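# Let the support band play a full set

I have been going to hear live jazz in small rooms for most of my adult life, and in that time the support slot has shrunk from a proper set to something closer to a soundcheck with an audience. At the Clivel, where I go most often, the opening act used to get an hour. It now gets 25 minutes, and that includes getting the drums on and off. I think this is a mistake, and I think it does more harm to the music than the ticket prices everyone complains about.

A jazz group needs time. The first tune is usually a way of finding out what the room sounds like. The drummer is too loud or too careful, the bass player can't hear the piano, and the horn players are working out where to stand. By the second tune they have adjusted. The third is where I start to listen properly. On the present arrangement the third tune is also the last, and it is often cut short by somebody at the side of the stage tapping a wrist.

A pop group can manage on those terms. If your songs last three minutes you can play seven of them and give people a fair idea of what you do. A quintet in which everybody takes a solo will get through a single number in nine or ten minutes, and so the players start trimming. The bass solo goes first, then the long introduction, then the ballad. I have heard young bands play nothing but fast tunes from start to finish, one after another, and I doubt that any of them wanted to.

The ballad is the real loss. It tells you more about a saxophonist than anything else on the list, because there is nowhere to hide in it. Last winter a quartet called Ident opened at the Clivel and played three quick originals, all of them well drilled, and I went home with no idea whether they were any good. I heard the same four players a few months later in the upstairs room at Imley, where they had the whole evening. In the second half they played a slow waltz with brushes that had half the bar turned round on their stools. I bought the record on the strength of it. The Clivel audience, which was four or five times the size, never got the chance. 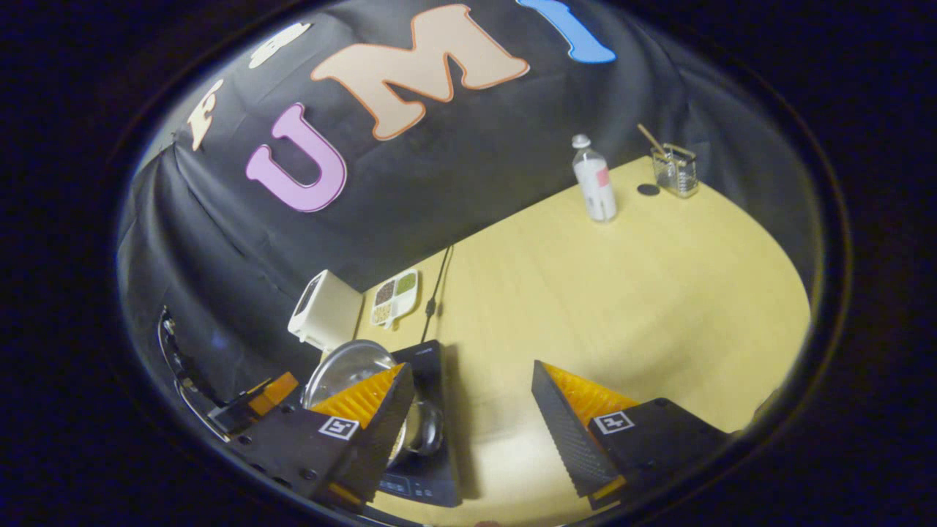
The usual defence is the curfew. Most of these rooms have to finish by eleven on a weeknight, people have trains to catch, and the headliner is the one who sold the tickets. All of that is true. But the doors at the Clivel open at half past seven and the first note is rarely played before half past eight. That is an hour in which the audience stands about buying drinks to recorded music. The bar takes its money then, and I understand that the bar pays for the building. I have also noticed that people carry on buying drinks while a band is playing. Start the support at eight, give them 45 minutes, and the headliner goes on at the time they go on now.

The other defence is that audiences don't want it. They turn up for the name on the poster and talk through whatever comes before. Some do. I would say they talk because they have been taught that the first act doesn't count. If it is billed in tiny print, given no lights to speak of and hurried off, people draw the sensible conclusion. At the Marulanda weekend, a small festival I try to get to each year, every group gets the same length of set whatever its place on the bill, and the early afternoon bands are listened to as closely as the late ones. It sold 2,405 tickets this year, a good many of them to people who could not have named half the acts.

There is also the question of money, which musicians are polite about in public. A support band at a club of this size may split 98 pounds between the lot of them. The drummer has driven an hour with the kit in the back and paid to park. I don't expect clubs running on thin margins to double the fee overnight. A longer set costs them almost nothing, though, and it gives the band something of use: time in front of people, a recording worth sending to other promoters, and a fair chance of selling a few CDs at the interval.

I know what I would lose. There are support acts I have been glad to see the back of after ten minutes, and at full length they would be a trial. I can live with that. I have sat through plenty of dull headliners at full price, and the bar is always open.

What I would like to see is one club trying it for a season. Wednesday would do, since it is the quietest night in most places. Put both names on the poster in the same size, start at eight sharp, and leave the clock alone until the band has got to its ballad.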